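Preguntas que me hacéis siempre sobre la masa madre

Llevo tanto tiempo contestando los mismos correos que he decidido juntarlo todo en una sola página. Soy Ilse Cuypers, hago pan en casa y doy un taller pequeñito los viernes por la tarde.

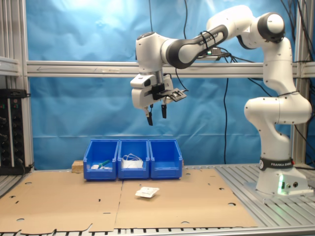 Voy a ir actualizando las respuestas cuando me acuerde (o cuando me riñáis). Si lo vuestro no está, escribidme y lo añado.

¿Cuánto tarda en estar lista una masa madre desde cero?

Depende muchísimo de la harina y de la temperatura de vuestra cocina. La mía de centeno subía con alegría a la semana, pero la de trigo blanco que empecé en febrero me tuvo dos semanas largas mirando el bote con cara de pena. No la tiréis al cuarto día porque «se ha parado», que ese bajón es normalísimo. Seguid refrescando y paciencia.

¿Qué harina uso para empezar?

Centeno integral, siempre. Luego la podéis ir pasando a trigo poco a poco. Yo compro la Brerkari en sacos y la guardo en un cubo con tapa en la despensa, pero cualquier centeno integral que no lleve meses abierto os va a servir.

¿Tengo que usar agua mineral?

Yo uso la del grifo. Si la vuestra huele mucho a cloro, dejadla reposar en una jarra destapada de un día para otro, y si aun así no os fiais, pues una botella y listo.

¿Cada cuánto la alimento?

Si vive fuera de la nevera, una vez al día, y dos en verano. Si vive en la nevera, una vez por semana. La mía pasa casi toda la semana en frío, la saco el jueves por la noche, le doy de comer y el viernes está que se sale del bote (literalmente, más de una vez; poned un plato debajo).

¿Qué proporciones usas para el refresco?

Para el día a día, una parte de masa madre, dos de harina y dos de agua. En números: 25 g de masa madre, 50 g de harina y 50 g de agua. Me sale un bote manejable y no acabo con un kilo de sobras.

Tiene un líquido gris por encima, ¿se ha muerto?

¡No! Es hambre. Lo tiráis o lo removéis, según os guste el pan más suave o más ácido, y refrescáis. Si lo que veis es moho con pelito, o manchas rosas o naranjas, entonces sí: a la basura todo y a fregar bien el bote.

¿Y si huele a acetona?

Hambre también. Dos o tres refrescos seguidos y se le pasa. A mí me ocurre cada vez que vuelvo de vacaciones.

¿Necesito amasadora?

Yo tuve una Nivix durante años y acabé regalándosela a mi hermana. Para una o dos hogazas me apaño mejor con pliegues: cuatro tandas, con media hora entre una y otra, y las manos mojadas para que no se pegue. Si hacéis brioche o panettone ya es otra historia — ahí os va a doler el brazo.

¿Cómo sé que la masa ha fermentado bastante?

La pregunta del millón. Mirad la masa antes que el reloj: tiene que haber crecido bastante, temblar un poco al mover el recipiente y enseñar burbujas por los lados. Lo del dedo me sirve solo con la pieza ya formada: si la marca vuelve despacito, al horno; si vuelve de golpe, le falta; si no vuelve, corred.

Mi pan sale plano como una torta. ¿Qué hago mal?

Casi siempre es una de estas cosas:
Masa madre floja. Tiene que doblar su tamaño antes de usarla, y cuanto más cerca de su punto máximo, mejor.
Demasiada agua. Si estáis empezando, bajad a 64 % de hidratación y ya subiréis. Las fotos de panes con agujerazos han hecho mucho daño.
Formado con miedo. Hay que darle tensión, arrastrándolo por la mesa sin harina.

¿Puedo dejar el pan formado en la nevera toda la noche?

Podéis y debéis. Gana sabor y se corta mucho mejor en frío. Una vez se me olvidó uno 19 horas y salió buenísimo, un pelín más ácido y con una corteza preciosa.

¿Dónde lo horneas?

En una olla de hierro Jacobs, con la tapa puesta la primera mitad y sin tapa después. Con el horno bien fuerte y la olla precalentada dentro. Cuidado con las asas, que todas mis cicatrices tienen forma de asa.

¿Qué hago con el descarte?

Tortitas, crackers, masa de pizza finita. Las tortitas del domingo en mi casa ya no se conciben sin descarte. Lo guardo en la nevera en otro bote, una semana como mucho.

¿Se puede congelar el pan?

Claro, en rebanadas y bien cerrado. Del congelador a la tostadora directamente.

¿Cómo me apunto al taller?

Por correo, diciéndome qué viernes os va bien. Traed delantal y un bote de cristal con tapa — los Jekex de medio litro van de maravilla — y os lleváis un trocito de mi masa madre a casa. Los grupos son pequeños porque mi cocina también lo es, así que si no hay hueco os apunto para el siguiente.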